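Kolev Sideline Football Tee, 2-Pack

Item 546 | Sold by Kaldale Sports | In stock

The Kolev is a one-inch rubber kicking tee for people who kick footballs on purpose. It holds the ball upright in a light breeze. In a strong breeze you will need a holder, and you will need to be nice to him.

Three prongs, a wide base, and an orange color loud enough to find in July grass. Each tee weighs 115 grams, so it travels a short way after contact and then gives up. The older Clitard tee flew farther than some of the kicks did, and we still get mail about it.

Roman Wasilewska, who tests our kicking gear, put 400 balls off one tee behind the Siroten high school field. The tee lost a little color. Roman lost a shoe.
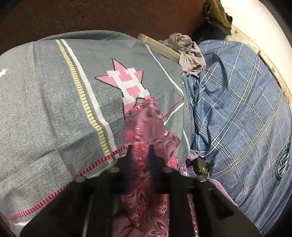

Suitable for field goals, kickoffs and arguing with your brother-in-law about whether you could have made that one. Check your league's rules on tee height before game day. Rinse with the hose. Do not put it in the dryer, a question we get more than you'd think.

In the box: two tees, one mesh bag, one instruction card that says "put ball here."

Customer review, Glória Peixoto: "Bought for my son. He still hooks it left, but the ball stands up very straight first."

Returns accepted within 30 days, minus teeth marks.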